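Gronari H2 Hand-Held Gripper: Finger Set, Care and Spares

The H2 is a two-finger hand-held gripper for soft goods work. It is sold as a single unit or as a matched pair for two-handed tasks such as folding, turning and spreading cloth. The body is white and houses the trigger linkage. The fingers are black, curved, and bolted on from the front so they can be changed on the bench with a cross-head driver.

This page covers the finger set supplied with the H2, how it is fitted, how it is kept in order between sessions, and which parts to order when it wears. It does not cover the camera mount, which has its own page.

What comes with the finger set

Left finger and right finger, curved, black
Screws for both fingers, with two spares
Alignment gauge
Driver, cross-head
Fitting card

Fitting the fingers

Clamp the body lightly in a padded vise or have a second person hold it. Release the trigger fully before loosening any screw. The left and right fingers are not interchangeable. The left one carries a small notch on the back near the root.

Seat the finger against the body, start both screws by hand, and bring them down evenly. Close the fingers onto the alignment gauge and check that the tips meet along their full width. If light shows on one side, back off the outer screw a quarter turn, press the finger toward the gap and tighten again. Open and close the gripper 10 times, then check the gauge a second time. Most fingers settle slightly on the first few closes -- a second check catches it.

Do not use thread locker on the finger screws. The inserts in the body are brass and will come out with the screw.

Working with fleece and other thick cloth

Thick, fuzzy cloth is the hardest use the fingers see. The pile packs down under the tips and hides how much material is being held. Take a narrow bunch of the cloth and bring it to the center of the fingers. A wide grab near one side loads that finger more than the other and will pull it out of line over time. 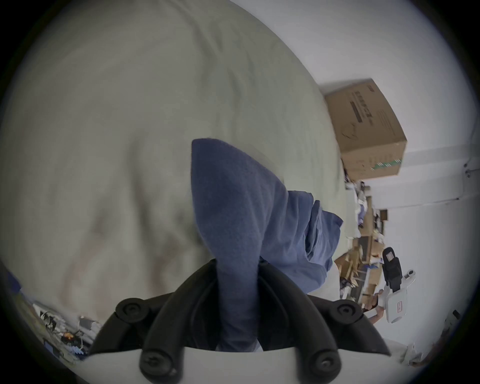
H2 closed on the narrow end of a blue fleece cloth.

For thin sheets and slippery linings, use the ribbed finger set (sold separately). The standard fingers will hold them, but a slow pull tends to draw the cloth through.

Cleaning

Lint is the main cause of poor grip. Wipe the inside faces of the fingers with a dry microfiber cloth at the end of each session. If a film has built up, use isopropyl alcohol at 70 percent on the cloth, never poured or sprayed on the gripper. Let the fingers dry open.

Pull fibers out of the screw heads and the finger roots with tweezers. Compressed air is not recommended. It pushes lint back into the body, and once it reaches the linkage the covers have to come off.

Service schedule

Every session: wipe the fingers, look for loose threads at the roots.
Every Monday, or the first working day of the week: check all finger screws for tightness, check tip alignment with the gauge.
Every 1000 closes: remove the fingers, clean the seats, inspect the inserts.
When the tips no longer close on the gauge after adjustment: replace both fingers together.

Pairs should be serviced on the same day. A fresh set on one hand and a worn set on the other makes for uneven pulls when both grippers are on the same piece of cloth.

Common faults

Cloth slips at the tips. Clean first, then check alignment. Replace the fingers if the inside faces feel smooth.

Fingers close off center. One screw has usually worked loose. Remove both screws on that finger, clean the seat and refit.

Trigger is stiff or slow to return. Lint in the linkage. Return the unit for service, or order the cover gasket kit and follow the sheet in the box. The gasket is not reusable.

Screw turns without tightening. The insert has pulled. Stop using the gripper and send the body in.

Spares and service

Finger sets, screws and gauges ship from the Tarner warehouse. Body repairs go to the Hindutley workshop, attention Woo-jin Kang. Please remove straps and cables before packing, and send both units if they were bought as a pair.

Customers with older H1 bodies need the Bañuelos adapter plate to use this finger set. Order code 700, one plate per gripper.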